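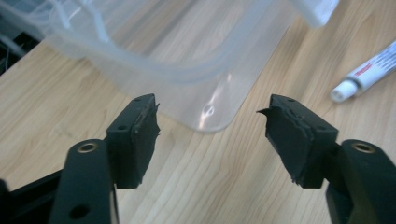 **Darnia Home Woodwork Club / members' blogs / kitchen table diary**

Quick one, pasta's on.

So the wood. I've been living with this thing since December and I still haven't picked a finish. Oil or wax or the hard stuff in the tin that smells like a garage. Everyone at the club has an opinion and none of them match. I asked in the group chat, went off to do laundry, came back to 51 messages. One was about soup.

What I know so far:

- plain oil looks great for a week, then somebody puts a mug down
- the Plestis wax is nice to put on, soft, smells of oranges, but I rubbed and rubbed and it still felt sticky the next morning. Probably used too much. Definitely used too much
- haven't opened the Siller tin yet. The label says two thin coats and a day between. A day! In this kitchen? We eat in here

I tried the first two on scrap and left the scraps on the windowsill by the kettle, which was dumb, they got splashed. Then I lost track of which was which becuase I'd written on the back in pencil and sanded the back. Don't ask. Did new ones, wrote on them in marker.

Sanding, while I'm here. Go with the grain, check it with a lamp held low from the side, then check it again in the morning. I thought I was done twice. Not done. There were swirls all over one end from when I was in a hurry with the 80 grit, and those only show up once something wet goes on. Wiped it down with a damp rag, let the grain come up, light pass by hand. Much better. Wish I'd done that first instead of reading about it for a month.

Money, for the person who asked: I priced a new one of the same size at the Hordiienko shop and it was 2,439. The one with the slightly wonky corner in the back was 2,290. For a wonky corner! I had put aside 200 for this whole job including paper and rags, and I'm still under, though that's before I buy a decent brush. The cheap one sheds. I was picking bristles out of the test piece with tweezers.

Other stuff. Need to move the chairs into the hall before any finish goes on, and find somewhere else to do breakfast. Also the cat needs to be shut out. Last time I painted a shelf there were paw prints, and theyre still there if you know where to look.

Leaning toward oil. Might do the underside first so I can mess it up in private. If anyone from the club has half a can left over from the spring sale, I'll swap you for orange wax, barely used.

Pasta's boiling over, bye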